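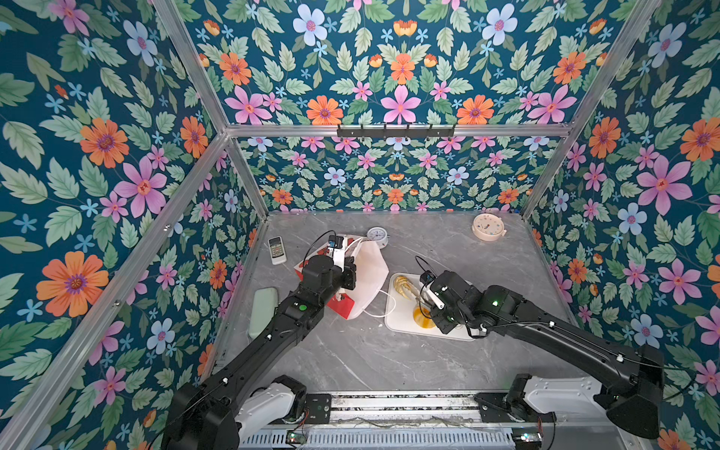

The two arms at the table, left gripper at the red box and right gripper over the tray.

October 16, 2019
By Ildikó Medve
Filed under: Student Projects > Robotics Club

Our team is called Vetilus and there are five of us. The goal this term was to get two arms to clear a messy table, with one arm handling boxes and bags and the other working over a tray. Last year's team, Watkins, did pick and place with wooden blocks using one arm. We wanted to try things you would find in a kitchen or a living room, so we went with food packaging, a plastic bag, a remote control and a clock.

We built the enclosure first. The frame is aluminum extrusion and the walls are lined with flowered wallpaper. A plain background was easier for our software, but we thought a busy one would be a better test. Putting up the paper took two afternoons and we had to redo one side.

The control program is called Serum. A person moves the arms through the task, Serum records the joint positions and the camera video, and we train a model on the recordings. By the end of September we had 1,275 recordings. We threw out the ones where the arms bumped or the video dropped, and that left more than 1,000 to train on.

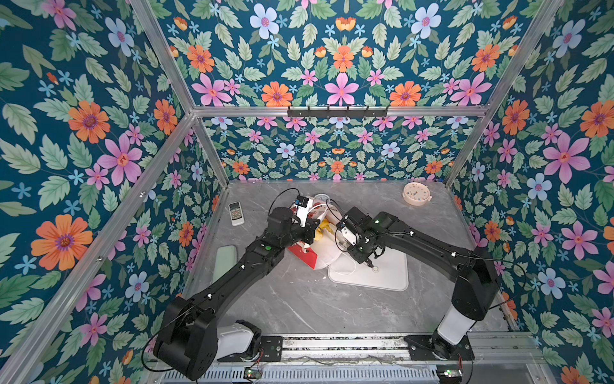 The plastic bag gave us the most trouble. It never has the same shape twice, and when the left gripper closes on it the bag often pulls the box along too. We tried slowing down the left arm — that helped a little — and then we tried having the right arm wait until the left one was clear. Waiting worked better but made each run longer.

We did 33 test runs with the trained model. Most of the failures came from the bag, and a few came from the right gripper closing too high over the tray. We still need to check whether the wrist camera mount had shifted before those runs.

Next we will add more bag recordings and fix the tray height. The next report is due in February.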